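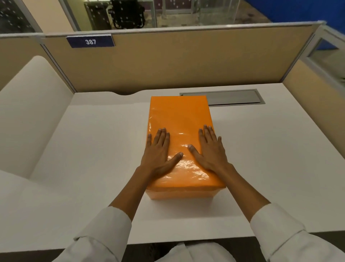 About us

Stelen is a small company for gift wrapping and packing. We started in July with one desk in the Koller building, and now we are a team of 3 persons.

Shops and offices send to us their boxes and we wrap them by hand. The corners must be straight and the paper must lie close to the box. At the end we press the top with both palms and look if some fold is coming up. Shiny paper shows every wrinkle, so with it we work slower.

You can choose from 19 colors. Orange is the one which our customers ask for the most. The smallest order is 100 boxes of one size.

We deliver in Temutar and Pladuta. For other towns please write to us first and we will tell you the price.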